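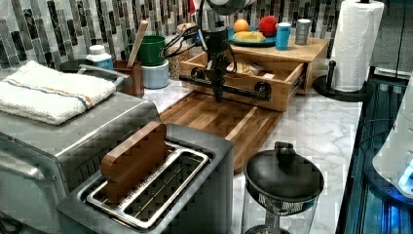

Chapter 7
Backups You Can Restore

By now you have a site that runs, a database behind it, and a login that isn't "admin" with your dog's name after it. Good! Time to talk about losing all of it.

I lost my first site in December, on a shared account at a little host called Skusorero. I'd been cleaning up old folders over FTP, I had two windows open side by side, and I deleted the live copy instead of the test copy. Gone in the time it takes to sip coffee. I wasn't worried, mind you. I had a backup plugin (Wumen, a free one, I liked the green progress bar) and it had been sending me a cheerful little email every night telling me the job was done.

So I opened the newest archive and found my images, my theme and my plugins. What I didn't find was the database. The plugin had been set to "files only" from the day I installed it, and the 389 posts I had written lived in the database. I got some of them back from search engine caches, copying and pasting until two in the morning, and the rest I never saw again.

I tell that story at the start of this chapter every time I teach it, mostly so you'll remember the two halves. A site like the ones we've been building has files and it has a database, and a backup that holds only one of them is half a backup. The files are your uploads, your theme, your plugins and your config file. The database is your posts, pages, comments, users and nearly every setting you've ever clicked. If you followed Chapter 4 you've already seen the tables with your own eyes, so none of this should feel strange.

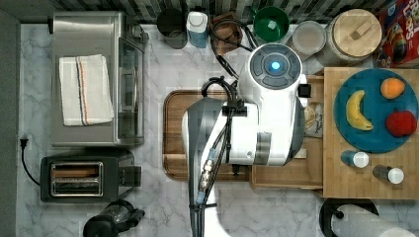 How often should I back up my site?

As often as it changes in ways you'd hate to redo. A brochure site that gets edited once a month is fine with a weekly backup plus one before every update, while a store that takes orders all day needs its database copied every hour or even more often.

Now for where you keep the copies. Most hosts will happily let you save a backup in the same account as the site, and most people stop there. I did too. The trouble comes when the account is suspended, the disk dies, or somebody breaks in and wipes the lot, backups included. Keep at least one copy with a different company, under a different password. A copy on your own computer counts, as long as you remember to make it (I don't, so mine runs on a schedule).

Our practice site for this chapter is the Hunstead garden store. It's small, with 219 product pages and a database you can export in a few seconds, so you can wreck it as many times as you like. And please do wreck it! In the second lab you'll delete the whole thing on purpose and bring it back with nothing but your archive and the notes you took. Write down how long it took you. My own first try ran well past lunch, mainly thanks to a database password I'd changed and forgotten to put in the config file.

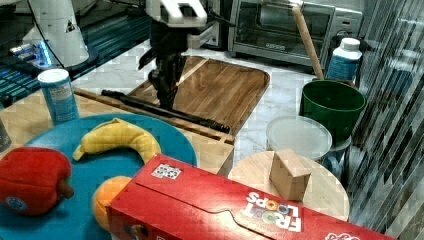
Figure 7.1. Brown wooden cutting board with a groove along its edge.

Before you start, check these things on your own setup:

You can log in to your host's control panel and find the database tool.
You know the name of the database your site uses (look in the config file if you don't).
Your disk usage is under half of what your plan allows, so there's room to build an archive.
You have an empty test folder or subdomain to restore into.

If you're using the larger Kwan sample site, with its 4000 customer records, the browser upload may time out during import. Use the command line method in section 7.4 for that one. Everybody else can go straight on to section 7.1, where we'll export a database by hand and open the file in a text editor to see what's inside.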